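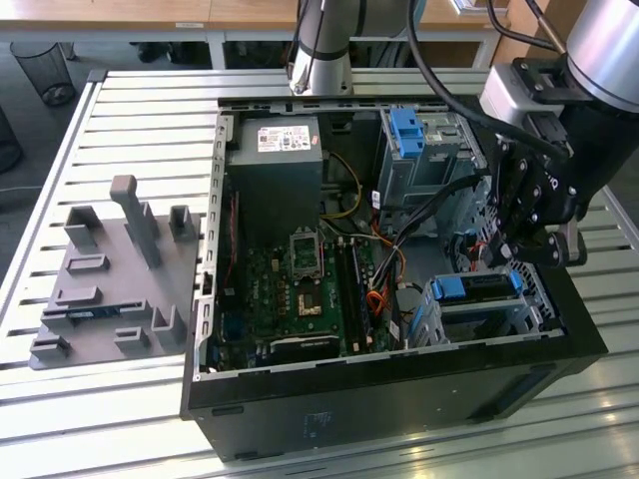

Day 2 of bringing the old office Dell back to life. Gunther Kuhlmann from accounts at Lisdale signed it over to me with the look of a man giving away a horse.

Rule one of old desktops: lay them on their side before you do anything. Rule two: take your time. I have skipped rule two on every machine before this one and been punished each time.

The socket is open, so I'm now breathing like someone carrying soup. The pins in there are thinner than my patience and a lot less forgiving.

Cable routing, as ever, by spaghetti. One yellow cable has opted out and is going its own way. I respect it.

Whoever picked bright blue for the drive latch - thank you. The only part I can find without my glasses.

Replacement processor was 18 dollars used, plus 20 for shipping. I have decided not to think about that.

Fitzgerald Zamora wants to know why I don't just buy a new one. Fitzgerald has 2,546 unread emails and is not a person I take advice from.

Thermal paste tomorrow. Pea-sized, they say. Nobody has ever told me which pea.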